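Lines on a Table

A roll of blue painter's tape costs less than lunch, and it may be the cheapest way to put a map on a work surface. Sorting rooms do it, quilters do it, and so do people who repair clocks and need to know which tray a screw came out of. You cover the table, tape a grid across it, and give every cell a job.

At Cluvis, a shared workshop on the second floor of the old Lellurier building, the big tables get covered first. Cardboard and brown paper are the usual choices. They hide the scars in the top, they take tape well, and in August, when the building shuts for cleaning, the whole layer can be rolled up and recycled.

The tape goes down after that. Long strips come first, edge to edge, pulled out to full length and lowered in one go. Cross strips follow. The long ones tend to look good. The cross strips are where people start to hurry, tearing by hand and pressing as they go, and the tape stretches, puckers and wanders off line. A strip that starts square at one side of the table can be well off by the time it reaches the other.

Most users don't mind. A cell has to be big enough for what sits in it and easy to tell from the cell next door. The Van der Merwe method, a house rule passed around on a photocopied sheet, asks for a pencil line under every strip and a knife cut at every end. It gives a beautiful table and takes 40 minutes. The torn version takes 4.

Where the sheet and the quick workers agree is on overlap. Run each strip a little past the crossing. A tail is easy to grip when the layout changes, and a corner that stops short looks like a gap in the line.

Pekska, the supply counter downstairs, sold 118 rolls to the workshop last year, nearly all of it blue. Black was tried for 2 months and left gum on the cardboard. 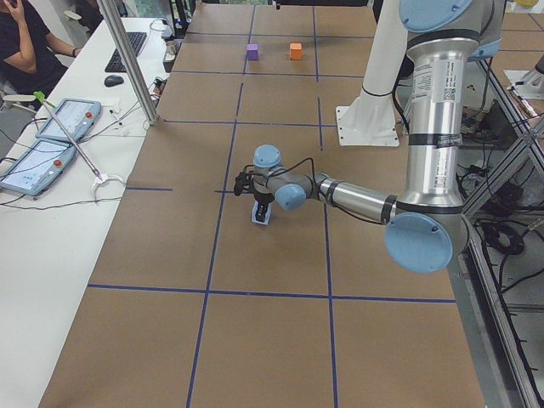
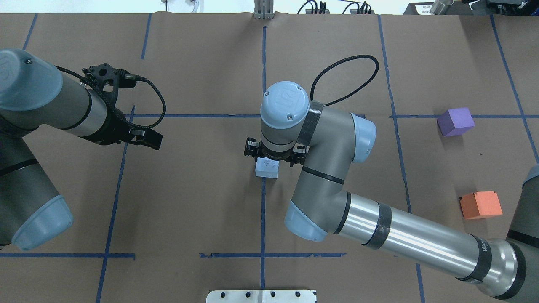
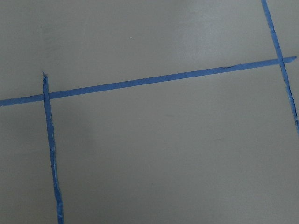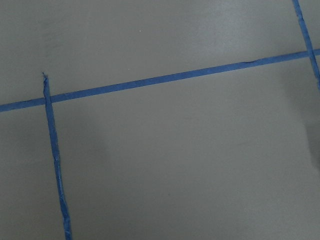
Blue tape grids at Cluvis. The last two pictures show the crossings close up, with torn ends and creases in the tape.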